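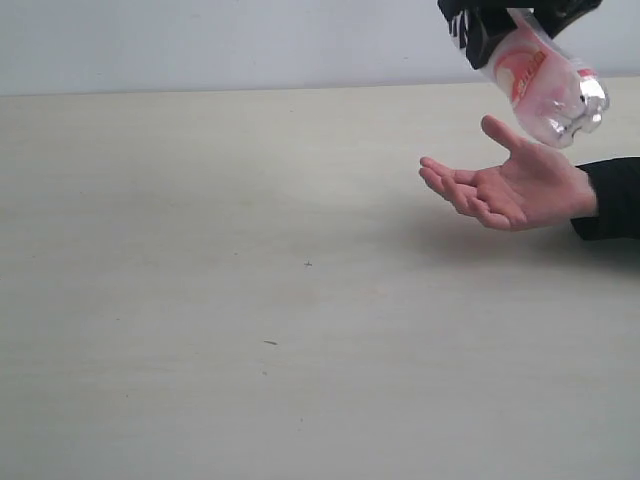

A clear plastic bottle, neck angled down.

Memory test to stop asking patients about the icebox

PANDALE - Anyone sent for a memory checkup in Pandale County after June will be spared the icebox, the buggy whip and the butter churn, three items that have been puzzling patients under retirement age for as long as anyone at the clinic can remember, and the clinic is in the business of remembering.

The Sjöberg Naming Cards, a set of line drawings used by neuropsychologists to find out whether a person can come up with the word for a familiar thing, are being replaced by a revised edition. The new cards were tried out on 1,079 county residents, all of them presumed healthy and most of them, according to the team that did the testing, in a hurry.

"You show someone a butter churn and they say 'lamp,'" said Nabila Abou Zeid, the clinical neuropsychologist who led the local part of the work. "Under the old scoring that's an error. Get enough of those and I have to write a paragraph about it. What I wanted to write was that the patient is 41 and has never lived on a farm."

Naming tests are a routine part of an assessment for dementia, stroke or head injury. A patient sees a drawing and says what it is. The score is then compared with those of other people of similar age and schooling, called norms, and the comparison is where the trouble starts. The old norms were collected from people who grew up with the things in the drawings. Applied to people who didn't, they can make an ordinary brain look a little worse for wear.

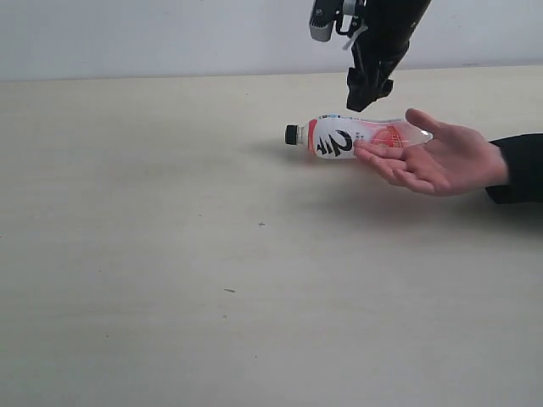
Health & Behavior

The revision drops 26 drawings. Besides the farm equipment, the casualties include a spats-and-cane pairing that patients tended to answer with "a fancy guy," a slide rule, and an animal that the manual insisted was an ocelot. Patients had called it a leopard, a cheetah and a cat. Clinicians had privately called it the same things.

Choosing replacements took longer than getting rid of the originals. Youssra Saber, who coordinated the item list for Millix, the publisher of the cards, said the drawings had to be recognizable to a person of 20 and a person of 90, could have only one sensible name, and should not look like something else if the patient had left his glasses in the car.

A modern phone failed at once. Drawn in outline it is a rectangle with rounded corners, and people in the tryout called it a tablet, a door, a bar of soap and, in one case, "rude." A computer mouse got "mouse" from nearly everyone, though scorers could not agree on whether a patient who then looked for the tail should get credit. The air fryer was abandoned after a long exchange of emails that Saber declined to share.

"Things that stay the same shape for seventy years turn out to be things like scissors," she said. "We have a lot of respect for scissors now."

The final set leans heavily on tools, vegetables and animals nobody argues over. There is a wheelbarrow. There is an artichoke, which Saber described as the hardest item in the deck and the one she expects letters about.

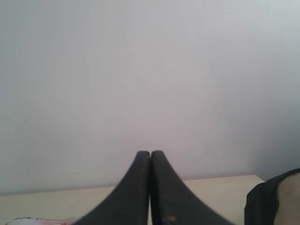
Gripper fingers, tips close together.

Pandale was picked as a tryout site for reasons that don't flatter it. The county is close to average in age, income and years of school, a fact the chamber of commerce has never found a way to put on a sign. Testers set up in libraries, a bowling alley lounge and the waiting area of the license bureau, where they reported the highest rate of participation anywhere and the lowest mood.

Sessions were supposed to run a quarter of an hour. Babar Lashari, a psychometrist who gave a good share of them, said they often ran longer because people wanted to know how they had done.

"I'm not allowed to tell them," he said. "I say 'thank you, let's go to the next one.' I say it the same way whether they said 'wheelbarrow' or 'Cleveland.' After a few months my wife pointed out that I was doing it at dinner."

Lashari said the younger participants were quick and bored, and the older ones were slow and suspicious, and both groups did fine. The biggest differences he saw had to do with how long a person had been speaking English. That matter is being handled separately, with a Spanish version under the direction of Inmaculada Segura, a neuropsychologist who works with bilingual patients in the southern end of the county.

Segura did not simply translate the list. Some of the drawings that have one name in English have a small crowd of them in Spanish, depending on where the speaker's grandmother came from. The drinking straw was thrown out of the Spanish version on the first afternoon. The kite lasted until lunch the next day.

"A patient gives me the word from home, and it's a perfect word, and it isn't on my sheet," Segura said. "So we made the sheet bigger. That was most of the project. I would like to say it was more scientific than that."

Her scoring sheet now runs to several accepted answers for many items, and she is still adding to it. The Spanish norms are expected some time after the English ones.
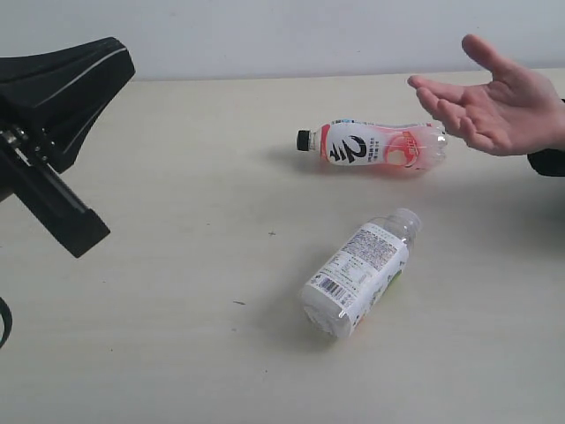 Two drink bottles lie on a tabletop between a gripper and a hand.

Not everyone is glad to see the old cards go. Valeriano Sotomayor, who has a private assessment practice above the bank in Pandale, said he has used the same deck for most of his career and knows its faults the way a person knows the faults of a car. He can tell, he said, from how a patient misses the icebox whether the miss means anything.

"A woman told me it was a safe, for food," he said. "Her score went down and my opinion of her went up. I'd hate to lose that."

There is also the matter of comparison. A patient tested on the old cards and then retested on the new ones can't be lined up neatly against himself, and the people who get retested are often the ones whose doctors most want to see a line going up or down. Millix says it will supply a conversion table. Sotomayor says he has seen conversion tables before.

Abou Zeid agrees that the changeover will be awkward for a year or so. Her clinic plans to keep an old deck in a drawer for patients already partway through a series of visits, and to start everyone else fresh. She has also asked that the two decks be kept in different drawers, after a training session in which they weren't.

Patients don't need to do anything to prepare, the clinic said, and are asked not to study. Several callers have already wanted to know if the drawings are available ahead of time. They aren't. People coming in should bring their glasses, their hearing aids if they use them, and a list of current medications, and should plan on spending the morning.

The retired drawings were offered to the county historical museum, which said it would take the churn.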